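# Korletey painted wooden blocks, boxed

We've carried building toys at Flundik for long enough to get picky about blocks, and the Korletey set is the one we keep pulling off the shelf for ourselves. It's a plain idea done well: painted wood in strong colors, in shapes that want to be stacked, in a box that's nice enough to leave out on a table.

The first thing people comment on is the color. These are proper paintbox colors, the kind you can name from across the room, and a small child can be sent to fetch "the yellow one" and come back pleased with herself. The second thing is the feel. The edges have been eased over so they don't dig into a palm, but the faces are still flat enough to build on. I (Elvia Varela, I do the buying for the wooden toys) have had a tower of cubes standing next to my phone since November, and it gets rebuilt by pretty much everyone who stops to talk.

## What comes in the box

The full Korletey set has 19 pieces, mostly cubes with some longer blocks mixed in. The longer ones are what make it work, I think. You can bridge two cubes with one, or lay a couple down as a base and go up from there, and a few of them carry printed markings, which the older kids like to line up and turn into signs and shop fronts.

The box is black, with a lift-off lid that fits under the base while you're playing, so it doesn't wander off. You don't need to fit every piece back in a particular spot, either! Drop them in, put the lid on, done.

A few blocks in the box, and the green cube on its own:

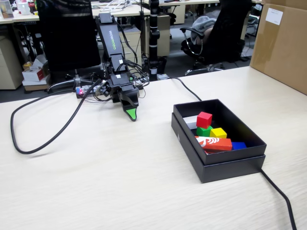
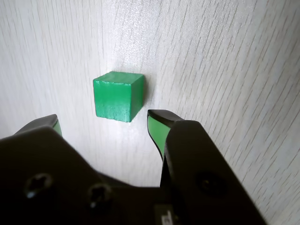
## Size and ages

The set is recommended from age three. The cubes are small, sized for fingertips, and that makes them great for careful stacking and sorting, but please keep them away from little ones who still put everything in their mouths.

We sell a lot of these to families, and nearly as many to people who want something for a desk or a waiting room. They're also good for color sorting, simple patterns, copying games (one person builds behind a cookbook, the other has to match it from spoken directions, and it gets very silly very quickly) and for anyone practicing a steady hand.

## Paint and wear

The paint is a thin coat. I like this a lot, though I know it isn't for everyone. You can tell there's wood under there, and with use the corners and bottom edges pick up little chips and pale flecks where it shows through. Ours look better for it. If you want blocks that stay perfectly smooth and shiny, the lacquered Sevden cubes are tougher, but they slide around more when you stack them, and they cost a good bit extra.

To clean them, wipe with a barely damp cloth and let them air dry. Don't soak them, and keep them off the radiator.

## Ordering

- Full set, 19 pieces, with box: $239 for a classroom bundle of 10 sets, or ask us about single sets in the store
- Loose cubes: red, yellow, green or blue, sold individually
- Replacement lid or box: order by email and allow 15 days

Colors can shift a little between batches, so a green cube bought next year may be a shade off the one you have. If you're topping up an older set and it matters to you, bring a block along and we'll hold it against what's in the drawer.

The Gistach wooden carts are wide enough to take the whole box, lid and all, if you need something for wheeling it from room to room. They're on the next shelf down in the store.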